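Why Do the Doors in Callen Hall Slam? A Term Project in Building Acoustics

Background

Callen Hall is a student residence with long straight corridors, hard floors, and walls that were painted the color of oatmeal some time before any of us were born. It's a pleasant enough place to live between slams. Our group picked the topic during the first week of the course, when the instructor asked for "a noise problem you have personal experience with" and four hands went up with the same one.

The housing office's position, as stated on a laminated notice by the mailboxes, is that residents should close doors gently. We wanted to find out how much of the problem gentleness could solve.

What we measured

We put a sound level meter on a tripod in the second-floor corridor and left a logger running for most of September. The logger was a Sethi handheld unit borrowed from the physics stockroom, which lends it out on the condition that you bring it back with batteries in it. Over the whole period it caught 2716 events that we classed as door closings. We had hoped for a smaller number, partly for the sake of our sleep and partly because somebody had to sort them.

Sorting took up far more of the project than the plan allowed. A dropped textbook looks a lot like a door on a level trace, and so does a skateboard. We ended up listening to the clips in shifts and throwing out anything two of us couldn't agree on. One group member can now identify the door to the laundry room by ear, a skill for which there is no obvious market.

The building has two kinds of door closer. The older ones are plain spring hinges. The newer ones, fitted on the east side, are hydraulic arms made by Nosow, with one screw for sweep speed and another for the latch. We expected the hydraulic doors to be quieter, and wrote most of our introduction on that basis.

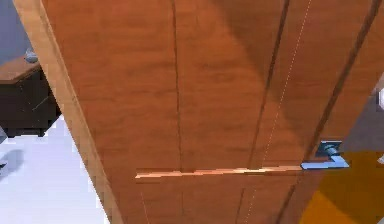
We had to rewrite the introduction. The worst doors in the building were hydraulic ones whose latch screw had been backed out so far that the last few inches of travel were a free fall. A spring hinge is rude but consistent. A badly adjusted closer glides along politely and then hits the frame like a dropped piano.

Air pressure mattered too. With the stairwell windows open, the difference in pressure between rooms and corridor was enough to pull a door shut ahead of its closer. This explains why the slamming gets worse on warm evenings — and why the notice by the mailboxes has never helped, given that a breeze can't read.

What we changed

With permission, we adjusted four closers and stuck felt pads to the stops of four spring-hinged doors. The closers took a screwdriver and one afternoon. The pads took a tube of adhesive, a second tube of adhesive, and an apology to the person whose slippers were standing underneath.

After the adjustment, peak levels at those closers dropped by up to 100 percent of what our hypothesis had predicted, so in one case we were exactly right. The other three came in lower. The felt helped with the sharp crack at the start of each slam and did very little for the thud behind it, which travels through the wall.

Limitations

We had one meter, in one corridor. The residents knew about the study and may have been on their best behavior, though the 3 a.m. recordings argue against this. We also had no way to log the windows, so the air pressure result rests on a written diary with gaps in it around midterms.

A group at Wilum ran a similar project on fire doors and used accelerometers taped near the hinges. We'd do the same next time. It would have spared us the skateboard problem entirely.

Recommendations

Housing should check the latch screws once a term and leave the windows in the stairwell on their restrictors. The notice can stay up if people are fond of it.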